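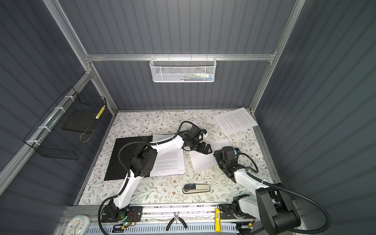
Does the Orkeck bench frame come with the arms?
The arms are sold separately, and so is the table. For your money you get the frame, three wall panels, the front rail, the cable tray and two base plates.

Orkeck Two-Arm Bench Frame
£314 in kit form, delivery extra
Sold by Dirnent, parts for home and shared workshops
Page last checked November 19, 2022

We stock this kit and we have built one, at the Girkton shared workshop, in May. We had our doubts about selling it. A lot of what gets called a robot cell for the home is a few lengths of aluminium and a hopeful drawing, and at first look this was no different. We still think the maker's claims need trimming, so we have trimmed them.

What the maker says: "A complete two-arm workstation in an afternoon."
What we found: the frame went up in an afternoon. The wiring did not. Allow a second day, and a third if you have never squared up extrusion before. The corners will pull out of true if you tighten each bracket as you go. Leave everything finger-tight until the back crossbar is on.
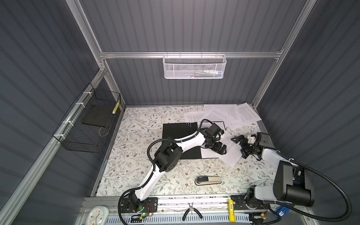 The Girkton build, with both arm bases on the front rail and the slotted tray beneath.

The front rail is the best part of the kit. It takes both bases, and small arms can be bolted to it without drilling your table. We fitted a pair of Onyeka arms. Other makes will need their bolt pattern checked against the plate drawing, and we would do that before ordering, as drilled plates can't come back.

The wall panels are ribbed and grey. They screen off the back and both sides and they hide the mess behind. They are not guards. Orkeck's leaflet uses the word "protective", which we have asked them to drop. The front is wide open and a person can reach straight in, so fit a stop button where you can get at it and keep your hands out while the arms are powered. No stop button is supplied.

The panels also catch the light. If you mean to use cameras, try your lamps before you fix anything for good. We moved ours twice and still get streaks.
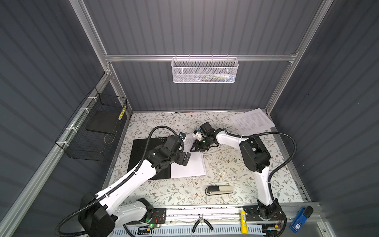
Reach is the other thing to measure. Two arms on one rail will share the middle of the table whether you like it or not, and the kit does nothing to keep them apart. That job belongs to your software. Orkeck quotes a 200 mm clear zone between the grippers, which is a suggestion printed on a leaflet and no more than that.

Cable runs need slack. The ribbed sleeving on most small arms wants a generous loop, and a loop that looks fine with the arm folded can catch when it stretches out. Move each joint by hand through its full travel before you put anything in the tray. The tray itself is good. Wires drop through the slots easily, though so do small screws.

Baskets are not in the kit. A mesh basket will hang from the crossbar on hooks, or you can cable-tie one to the side rail, and either is cheaper from a kitchen shop than from us.

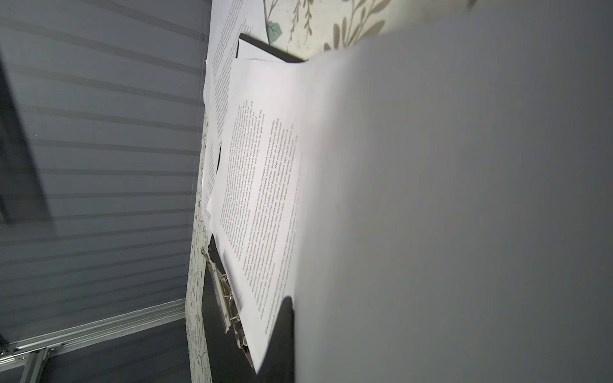
Wrist camera view: clipboard, clipped papers and a gripper finger very close to the lens.

Paper handling is where the maker's film gets most carried away. Picking up a single sheet from a stack is hard for a two-finger gripper, and a better frame won't change that. Buy this for somewhere rigid to bolt the arms. If you are after something that tidies your desk, save the £314.

In the box
Extrusion lengths, cut and marked
Corner brackets and bolts, 34 sets (our first box was short, so check)
Ribbed wall panels, 3
Front rail and slotted cable tray
Base plates, 2
Leaflet, poor

You will also need
Table, arms, power supplies, stop button, cable ties, a decent set of hex keys

Returns: unbuilt kits within 5 weeks. We will take back a built frame only if a part was faulty. Please ask for the plate drawing first; it is free and it settles most questions.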